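Last updated November 13, 2019. Still adding to this, check back.

# Renting at Skistusstead: questions we get a lot

Anoma and Chathurika answer the office phone between showings, so this page is faster. If it's not covered here leave a message.

## Applying

**How do I apply for a unit?**

Paper form from the office or the online one. Same form. One per adult, so a couple fills out two. Kids under 18 go on the parent's form, no separate one needed.

**What do you need from me?**

Photo ID. Last two pay stubs. Name and phone number of your current landlord. If you're self employed, last year's tax return instead of the stubs. Bank statements are ok as a backup but we'll probably still ask for the return.

**Is there an application fee?**

Yes, $60 per adult. Covers the credit and background check. Not refundable once the check has been run. If you change your mind before that, call and we'll tear it up.

**How long till I hear back?**

Usually a couple business days. The slow part is almost always the old landlord not calling us back. Give them a heads up and it goes quicker.

**Can I hold a unit while I decide?**

For 10 days, with a holding deposit. Goes toward your first month if you sign. If you don't sign, we keep it. Sorry, we've had units sit empty all September over this.

## Money

**How much is the security deposit?**

$1000 on the one bedrooms in the Giden building. The Cullora townhomes are one month's rent, whatever that is on the unit you picked. Deposit is due at signing, seperate from the first month.

**Can I pay the deposit in parts?**

Two parts if you ask before signing. Half at signing, half with the second month's rent. It has to be written into the lease, so please don't just show up with half.

**When is rent due?**

The first. Late fee kicks in after the fifth. Drop box by the office door gets emptied every morning, so anything in there overnight on the fifth counts as on time.

**How can I pay?**

Check, money order, or the tenant portal. No cash, please stop sliding cash under the door. 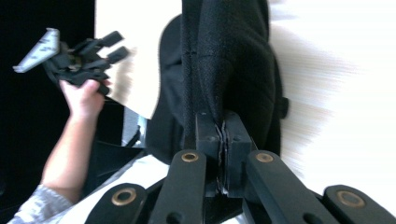 **How much notice do I have to give before moving out?**

60 days, in writing. Email is fine, a text isn't. The clock starts the day we get it, and you owe rent through the end of the notice even if you leave early. If we find someone to take the unit sooner, you're off the hook from the day they move in.

**Can I go month to month after my lease is up?**

Giden, yes, with a slightly higher rent. Cullora, no, those are yearly only. We send a renewal letter ahead of time with both prices on it where both apply. No answer on the letter means we call you.

## Living here

**Are pets allowed?**

Cats and dogs, two max per unit. Pet form goes in with your application. Not after you move in. Fish and small caged animals don't need the form.

**Can I paint?**

Ask Chathurika first. Most light colors get a yes. You either paint it back before you leave or it comes out of the deposit, your choice.

**Who handles repairs?**

Put in a request on the portal, or call if it can't wait. No heat, water coming in, or a door that won't lock = call, any hour, the message gives you the after hours number. Dripping faucets and stuck drawers go through the portal.

**Where do I park?**

Giden has one assigned spot per unit, number is on your lease. Cullora has driveways. Guests park on Fakir Lane, either side, except when the plow signs are up. Cars in somebody else's spot do get towed and we can't get the tow fee back for you.

**Can I sublet or add a roommate?**

Subletting, no. Roommate, yes, but they fill out an application like anybody else and pay the same fee. Once approved they go on the lease. Somebody staying longer than a couple weeks is a roommate as far as the lease goes.

**Do I need renters insurance?**

Required since the last lease update. Any company you like. Bring proof to key pickup, a printout or the page on your phone, either one.

**What utilities are included?**

Water and trash at both. Giden also includes heat. Electric and internet are on you, and electric has to be in your name by move in day or it gets shut off and theres a reconnect charge.

## Moving out

**When do I get my deposit back?**

After the walkthrough, by mail, with a list of anything we took out. So leave a forwarding address! Anoma has a folder of checks that came back.

**Can I be there for the walkthrough?**

Sure, just book it with Anoma once you've given notice. Mornings are best. Have all the keys with you, mailbox key too.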